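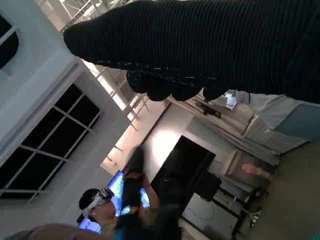

Hurkemden rents one large room by the day or half day for meetings, talks, rehearsals and film screenings. The answers below cover what people ask most before they book. The ceiling is open to the metal trusses, and there are light gray curtains, a white wall with a big gridded window, and a large black flat screen with a light gray cabinet close by. Please read the notes on sound and daylight if you plan to show a film.

How do I book?
Use the form on the Contact page and put the room code, 3958, in the subject line. We reply by email. A booking is firm once the deposit is paid.

How much is the deposit?
$500 for a full day and half that for a half day. It is returned after the room has been checked.

What hours can I have?
Half days run from 7 a.m. to 11 a.m. or from noon to 4 p.m. A full day covers both, including the hour in between. Evening bookings are taken from April through the end of summer only.

Can I connect my own laptop to the screen?
Yes. Bring the adapter your laptop needs, as we don't keep a full set. Please leave the cables at the cabinet plugged in the way you found them.

Can the room be made dark?
Not fully. Drawing the curtains cuts the glare, but a bright day will still light up the ceiling and the upper walls. For films with a lot of night scenes, ask for our smaller room, Sala, which has no outside windows.

Does the room echo?
It does when only a few people are in it. Closing the curtains helps with speech. Music groups often prefer them open.

May I hang things from the trusses?
No. This includes banners, lights and balloons. Freestanding displays are fine.

May I tape things to the walls?
Painter's tape only. Take it down before you leave.

Can I bring food?
Cold food and drinks with lids are fine. If you want lunch delivered, Hasia and Bognár both know our loading door. You order and pay them directly.

What if I need to cancel?
Tell us at least 11 days ahead and you get the whole deposit back. After that we keep half, unless someone else takes the slot.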